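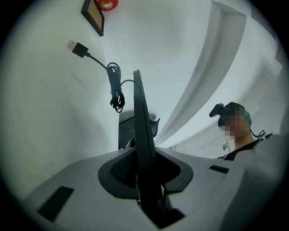
Zutilora Robotics Club forum > Build help > Gripper cable keeps getting in the way

stukik_fan
ok so we've got 2000 demos to record before the end of term and I keep getting the usb cable hanging right across the view. anyone routed theirs somewhere better? mine just dangles in a bundle by the finger

MaliEdwards
Zip tie it to your forearm. Two ties, leave slack at the wrist. Took me 10 minutes.

jorville_jo
dont do the forearm thing, I tried in December and it tugs every time you reach. Clip it to the shell and run it down behind the handle

MaliEdwards
It tugs because you tied it too tight. Slack at the WRIST.

jorville_jo
had slack. still tugged. long arms I guess

mendes4
does it even matter?? the policy is looking at the finger tips, a bit of black wire up top wont hurt

stukik_fan
coach says it does — wire moves around every take, and our finger is black too

mendes4
we trained on 3000 with wire in half of them and still got the cup stacking to work. just saying

jorville_jo
cup stacking is the easy task lol. try the peg one

mendes4
fair

tinylathe
Shorter cable? club drawer has a couple short ones, bottom left, under the servo horns. also coil the extra and tape it so theres no loose loop near the finger, loops snag

stukik_fan
short one wont reach the laptop if its in my backpack. might tape the coil tho

MaliEdwards
Whoever does the head cam, same thing. Run that wire down the back of the neck and leave room to look down. Half our bad takes were somebody's head getting yanked.

stukik_fan
ok taping the coil tonight, trying Jo's clip after. need 4 clean sets by 1st April so if it snags I'm switching to zip ties

jorville_jo
post the clip size if it fits, I lost mine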